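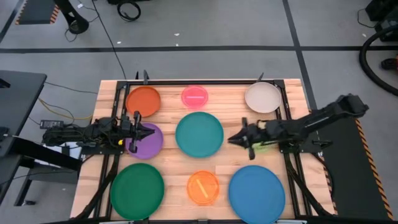
Plates, Lids and Other Colorful Things

I've been a sucker for colored tableware ever since my aunt served birthday cake on a set of bright plates from Kikenach, and this page is where I keep the pictures. I started it on 8th April with one plate and no plan — now the cupboard holds 58 pieces and I've run out of shelf!

Orange, purple, teal, dark green, blue and a pale beige: six plates spread out on the butcher block, and I still can't pick a favorite. (Okay, the teal. It's a nice big one and it goes with everything.)

Two small see-through lids got in there too, one pink and one orange. I love a lid with a handle bar straight across the middle like the pink one has, so much easier to grab than a little knob.

My friend Elvira Apaza says the beige is boring. I say every stack needs a quiet one — toast looks great on beige, and so does a fried egg.

More to come in October, when Bello Obi clears out his mother's kitchen and I get first pick of the bowls. If you have an odd purple or dark green plate sitting around without a set to belong to, write to me! I'll happily swap, and I pay the postage.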